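Pre-purchase inspection, two-arm cell for the stem and bunch line. Clurnthorpe, Tuesday, 10 am start.

Budget line: one cell this year, possibly a second in July. Supplier on the quote is Verkorix, arms under the Zuvel service plan. Marked as found. A tick means I saw it or have it on paper. "They told us so" gets a cross.

### 1. Mounting and cabling

- [x] Arm base on a mounting plate, plate bolted to the rail
- [x] Cable tray runs alongside the rail
- [ ] Fastener check. There is a small screw sitting in the rail track. Find out what it belongs to before anyone talks to me about tolerances.
- [ ] Cable loops at the wrist. A thin wire hangs in a loop under it and I want to know what it can catch on. Quote says "managed cabling".
- [ ] Printed bracket at the gripper, small motor on it. Is this a stock part? Price and lead time for a spare, in writing.

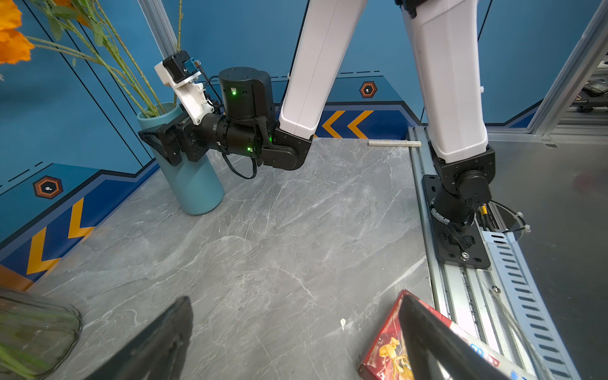 - [ ] Emergency stop tested from both sides. Asked for, put off until the second visit. No order goes in without it.
- [ ] Reach overlap between the two arms, with a drawing. The Yang quote included one and this one doesn't.

### 2. Work area

- [ ] Table cleared between runs. Packaging goes off the table, all of it, and that includes printed boxes by the rail.
- [ ] Glass. We use glass vases on the line, so the risk sheet has to cover a breakage. The draft has one sentence on it.
- [x] Surface can be wiped down (supplier's data sheet, page 3)

### 3. Handling the goods

- [ ] Mixed stems. The sales pitch is all loose stems laid flat on a table. Our bunches cross over each other, and a picker who can't separate two stalks is no use at any price.
- [ ] Thorns and soft petals in one job. Grip force figures supplied for neither.
- [ ] Artificial stems only, so far. Fine for a first look, but I won't sign off cut flowers on the strength of it.
- [ ] Damage rate over a full shift. Not supplied. The brochure gives "gentle handling", which I can't put in a spreadsheet.

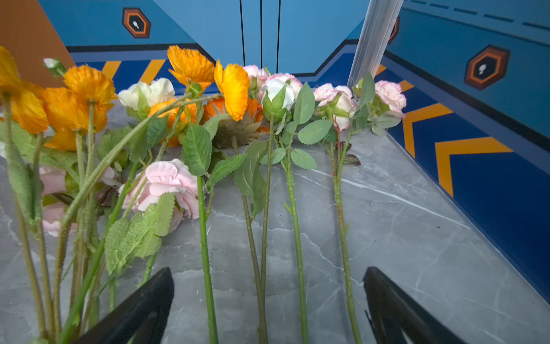 **Iraklis Deligiannis**
Equipment Planning and Safety, Clurnthorpe

### 4. Money

- [ ] Spare finger sets: quoted at £2,000 a year, with no wear figures behind it. Ask how many sets that buys.
- [ ] Training: 3 days included. Who pays for the fourth?
- [x] Delivery and installation itemised
- [ ] Service response time. Zuvel plan says "prompt". Send it back for a number.

Crosses and blanks come to 13. Verkorix to answer each one by line before the July figure goes in the plan, and until then the second cell stays at nil.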